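Notice to the Occupant of Room 304 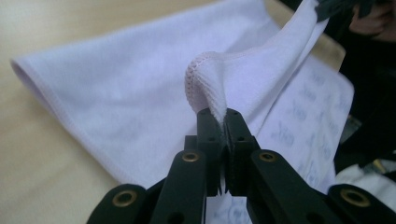

White microfiber cloth on the table, Room 304.

The Grustbridge Residence reminds all occupants that linen must be folded before inspection. The occupant of Room 304, Miroslava Říha, has received this reminder 8 times.

The inspector found the cloth spread across the table on 21/02/2026. He recorded one raised fold and a stitched hem in good order. Ms. Říha stated that the cloth was being folded. The inspector waited. He was offered tea, which he declined, and later a chair, which he accepted.

The Residence has no rule on how long folding may take. Mr. Jekel, of the Linen Office, has looked for one since July. Until it is found, the matter is recorded as in progress, and the inspector is to remain in Room 304. His meals will be sent up by the east stairs.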